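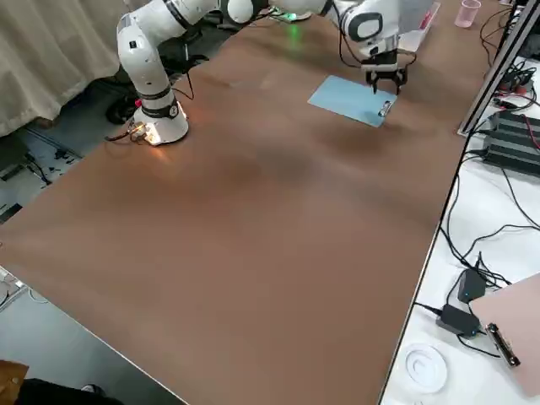
September 17, 2023

I have been meaning to write about clipboards for weeks, which tells you what sort of summer it was! It started in August, when Renata and I finally sat down to sort out the recipes my mother left us – loose pages, backs of envelopes, a few torn out of magazines with her pencil notes down the side. There were 285 of them (Renata wanted the number, so we counted), and they had been living in a drawer with the takeout menus and the spare batteries.

I tried a binder first and hated it. You have to punch holes, and I could not bring myself to punch through her handwriting. Then I remembered the light blue clipboard, the plain kind with a silver metal clip at one end, and it has made me happier than such a simple thing should. I clip on whatever I'm cooking that week, and the rest stay in their folder.

I do love a flat board on a big brown table, with room to spread out and shuffle pages. My own kitchen table is much smaller, so the sorting took us three evenings and a good deal of coffee. We got 41 of the soups typed up before Renata had to drive home.

Next up are the cakes, and I already know we'll argue over whose copy of the lemon one is right. I think it's mine, and she can read that here first.

Catalina Bravo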